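Candelia Community Help > Parties and Celebrations

What do I do with a mountain of loose candy?

Posted by pinwheel_mo

Hi everyone! My daughter is having a candy table for her birthday and I am having way too much fun with it. I ordered a mixed bag from a wholesaler in Rinavport and it turned out to be a lot bigger than I pictured — the label says 2000 pieces. Small wrapped candies, lollipops, everything jumbled together. The party is in our den, so no fancy dessert bar, just a folding table and a few trays I already own.

Do I sort it all by color first? Or just tip it into trays and let the kids dig? I also have a stack of clear plastic cups and was thinking one per kid for filling up. We're expecting almost 50 guests if the cousins come. Any tips on keeping lollipops from taking over would be great too, they roll everywhere and the sticks poke up.

Nobuhle Steyn

Oh, I love a candy table! I've done these for school fairs in Bainbridge and the sorting is half the fun for me, but you do not have to do the whole bag. Pull out two or three colors you like for the middle of the table and leave the rest mixed. Mixed looks cheerful, and kids like to hunt.

For trays, go shallow and don't fill them! A thin layer with bits of the tray showing looks so much prettier than a heap, and you can top it up from a box under the table. Pale trays with a small print are my favorite because bright wrappers show up on them. Mine are from Lusten and I've had them since the December my son turned four.

Lollipops: lay them flat with the sticks all pointing one way, or stand them in a mug of dry rice. If they have to share a tray with the small stuff, put them in last.

And yes to the cups! Set them in front of the trays, on the side where the kids stand. Write names on them before anyone arrives — trust me on this one.

dottie2925

just dump it in a bowl, they're kids. mine ate the chips and left half the candy anyway

larkspur_and_co

I'm with Nobuhle on the shallow trays. Our party club newsletter ran a piece on tabletop treats and I saved the page. I still go back to it for the strawberry wallpaper, which I want for my whole house. 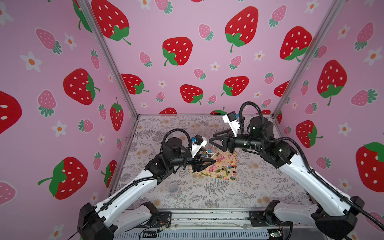
Issue 2, 7 June 2020

Pink and green flowers on a pale tray, with blue and orange candy scattered over it, and I think the black and white ones keep it from getting too sugary. There's a little clear cup standing in front too, so your cup idea is a good one! I copied the look with leftover wrapping paper taped to the wall behind the table and a floral cloth on top. It took me one evening and I was so pleased with it.

One more thing, if your den gets afternoon sun, keep anything chocolate in the kitchen until the last minute. I lost a whole tray of it once. Please come back and tell us how it went, I want to hear what colors she picks!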